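Prenbridge Technical College > Student Projects > Two-Arm Manipulation Project > Call for Participants

Call for Participants: Student Operators and Team Members, Two-Arm Manipulation Project

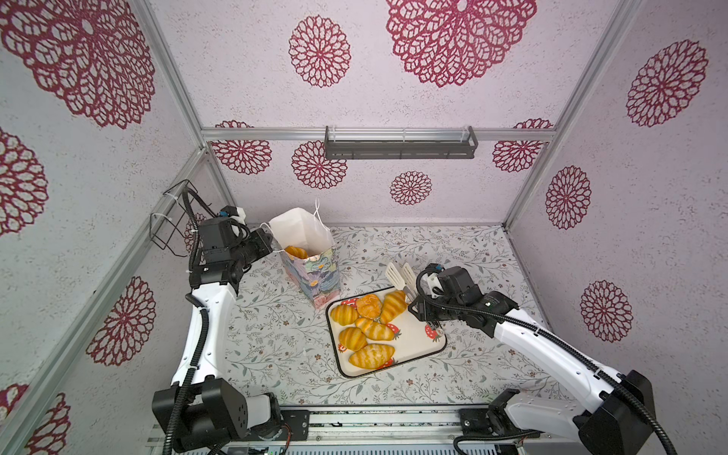

Bread-packing task in the tabletop workcell. One roll is in the bag; the tray is still to be cleared.

The Department of Applied Automation at Prenbridge Technical College invites applications from enrolled students who wish to join the Two-Arm Manipulation Project for the coming term. The project is open to students in every program of the college and of its partner campus at Galbridge. Places are available for student operators, for one task designer and for one records assistant.

About the project

The project was established by Dr. Irja Pelkonen as a practical complement to the second-year course in robot programming. Student teams teach a pair of robot arms to carry out ordinary household and shop tasks. An operator guides both arms through a task from start to finish, the run is recorded, and the recordings are then used to train a control program that attempts the same task without an operator.

During the past term the team recorded 1,714 runs. Of these, 1,217 were accepted after review. The remainder were set aside, most often for a dropped item, an incomplete finish or a long pause in the middle of a run. The target for the coming term is 2,000 accepted runs across all tasks.

The bread-packing task will continue. In this task, rolls are moved from a serving tray into a paper gift bag standing on the same cloth. It remains the most demanding of the current tasks. Rolls differ in size and shape, they rest at different angles on the tray, and the mouth of the bag is narrow enough that a poor approach will tip it. Operators must learn to release a roll inside the opening without catching the handles. The task designer will be expected to propose variations on this task as well as new tasks of comparable difficulty.

Results will be presented in July at the Doolan Student Automation Meet, which is held this year at Curnevport. Teams at the meet are judged on a live attempt and on the quality of their written record. Participation in the meet is encouraged but is not a condition of joining the project.

Positions available

Student operator. Operators work in pairs, with one member at the controls and the other resetting the work surface and keeping the run log. Pairs exchange roles halfway through each session. No previous experience with robots is required. Applicants should be able to concentrate on a repetitive task and to follow a written procedure exactly.

Task designer. The task designer selects objects, writes the reset instructions and decides, with the project lead, what counts as a successful run. This position is suited to a student who has completed the introductory programming course or who has experience in product design, catering or packaging. The task designer also changes the table coverings and wall panels according to the schedule agreed at the start of term.

Records assistant. The records assistant reviews recorded runs, marks each as accepted or set aside, and enters the reason. Careful work is valued more highly than speed. A basic knowledge of spreadsheets is sufficient.

Time commitment

All participants are expected to attend one evening session per week and the full team meeting, which takes place every Tuesday at 5:30 p.m. in the automation laboratory. Operators should plan for 2 additional hours each week during the final month before the meet. Students who cannot commit to the whole term are asked to wait for the next call.

Training

New operators will complete a supervised introduction before recording any runs that count toward the term target. The introduction is led by Ashraful Munshi, laboratory instructor, and covers safe conduct near moving arms, use of the emergency stop, correct starting positions and the reset procedure for each task. Participants who do not complete the safety portion will not be admitted to sessions. Long hair must be tied back, and loose sleeves and hanging jewelry are not permitted at the workcell.

Food used in the tasks is for handling only and may not be eaten. Applicants with food allergies should mention this on the application form so that suitable duties can be arranged.

Academic credit and expenses

Participants enrolled in the robot programming course may count the project toward the practical component of their grade, subject to the written approval of the course tutor. Students from other programs receive a certificate of participation. Travel to Curnevport and accommodation during the meet are paid by the department for all team members who attend. The positions are otherwise unpaid.

How to apply

Applications should consist of the completed form, available from the department office, and a statement of no more than one page. The statement should explain which position is sought, what the applicant hopes to learn, and which evenings are available. Applicants for the position of task designer should also attach a short outline of one new task suitable for two arms working over a shared table. Drawings are welcome – they need not be polished.

Completed applications should be handed in at the department office or sent through the student portal to Mwanahawa Athumani, project coordinator. Galbridge students should apply through their own campus office, marked for the attention of Hemi Rutherford. Applicants will be invited to a short conversation with two members of the team and, where possible, to observe a session in the laboratory before a decision is made.

Students who applied last term and were not offered a place are welcome to apply again. A new statement is required, but the form need not be filled in a second time unless contact details have changed.

Questions about eligibility or course credit may be put to Dr. Pelkonen during posted office hours. Questions about access to the laboratory, including step-free access, should be directed to the project coordinator.

14 shares | 3 comments

Contact: Department of Applied Automation, Prenbridge Technical College | © Prenbridge Technical College | Back to top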